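Report the failures by garment

Most papers on cloth folding give one number. The policy folded the shirt in so many trials out of so many, and the number goes in the abstract. I have written abstracts like that myself. I now think a single success rate for folding is close to useless, and that reviewers should stop accepting it.

My reason comes from a small study we ran at Villenine last November. We collected around 500 demonstrations of shirt folding with hand-held grippers, one in each hand, and trained a policy on them. Then we tested it on garments it had never seen. The overall rate looked good enough to publish. When Michalis Athanasiadis split the results by garment, the average fell apart. Plain T-shirts were nearly solved. Anything with a collar did badly, and 24 of the 31 failures in the whole test came from collared shirts.

A collar changes the job in ways that are easy to miss if you only think about outlines. It is stiffer than the rest of the fabric and it folds over on itself. If it starts out creased, the shoulders won't lie flat, and the first sleeve fold pulls the whole shirt sideways. A person doing the demonstration fixes this without thinking, with a short tug before the real fold begins. In our data that tug was sometimes there and sometimes not, depending on who was holding the grippers.

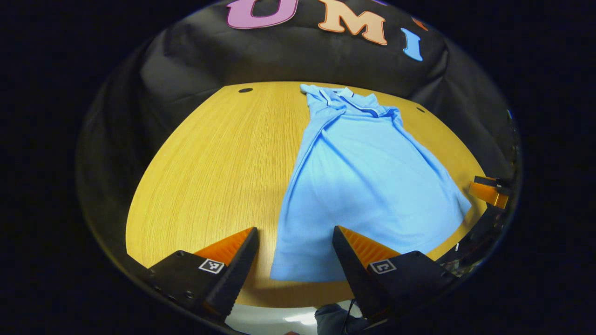
The usual answer is to collect more. A colleague at Allstead told me 3000 demonstrations would have hidden the problem, and he may be right. Hidden is the word I would worry about. If the extra data has the same mix of garments and the same uneven habits, the average goes up and the collared shirts stay behind it. You would need the breakdown to know.

I would ask for two changes. First, papers should list results by garment type, with the starting state described in words: flat, bunched, inside out. This costs half a page. Second, the collection protocol should say what the demonstrators were told to do before the first fold. Ours said "fold the shirt neatly," and that was a mistake. Two people can both follow that instruction and teach the policy different things.

There is a fair objection. Small labs can't afford enough trials per garment to make each row of the table mean much. The Stergiou group raised this when I showed them a draft, and I agree the rows would be noisy. Readers can deal with a noisy row if the trial count is printed next to it. They can't recover a row that was never reported.

We are rerunning our own test with the new table now, and the abstract will have to be rewritten.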